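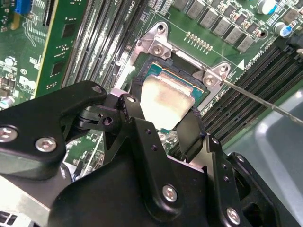
Gripper comparison, server disassembly cell – minutes, May review. The meeting opened at 13:00 with Myrto Economou in the chair. Present: Spyros Raptis, Gumaro Carrillo, Eirini Tzanetos, Kosmas Economou. The candidates remain the Bindex parallel linkage gripper and the Prodska two-finger unit. Clearance at the CPU socket was taken first. With the driver shaft coming in from the side toward a screw of the retention bracket, the right finger sits close to the lower edge of the heat spreader, and the memory slots on both sides of the socket limit where the wrist can go. Carrillo asked that the approach angle be fixed before any further scoring.

1. Actions from last meeting
Fingertip pads replaced on both units. Closed.
Nugroho controller firmware updated. Closed.
Torque limit on the driver: still open, carried over to Raptis.

2. Trial results
Each gripper was given 57 attempts at the same task set. Bindex failed 13, Prodska failed 24. Most of the Prodska failures were early contact with the socket bracket – the fingers are wider at the tip and the arm stopped on force limit. Raptis noted that the Bindex figure includes attempts run before the wrist camera was recalibrated. It was agreed to leave them in and mark them in the table.

3. Wrist camera
Both cameras hold focus at socket distance. Glare on the heat spreader is a problem for the pose estimate at steep angles. Tzanetos will test a lower exposure and a diffuser on the lamp, separately.

4. Reach over the memory slots
The second position has the fingertips down on the DIMM slots near their middle, with the gripper housing hiding the part of the board under it. Raptis proposed adding the fixed overhead camera to the pose estimate for this position.

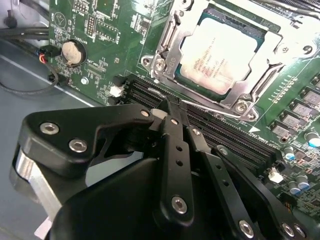
Kosmas Economou objected that a second camera would add latency on the Nugroho controller, and that a longer finger set should be tried first. He would accept the overhead view for logging only. Agreed on that basis.

5. Endurance
The Dodier arm is to run 2,000 open and close cycles with each gripper, unloaded, with backlash measured at the fingertip before and after. The Bindex goes first. Carrillo to book the cell.

6. Actions
Raptis – driver torque limit; marked results table.
Tzanetos – exposure and diffuser tests.
K. Economou – quote for longer fingers, both makes.
Carrillo – approach angle, cell booking.

Meeting closed at 14:20.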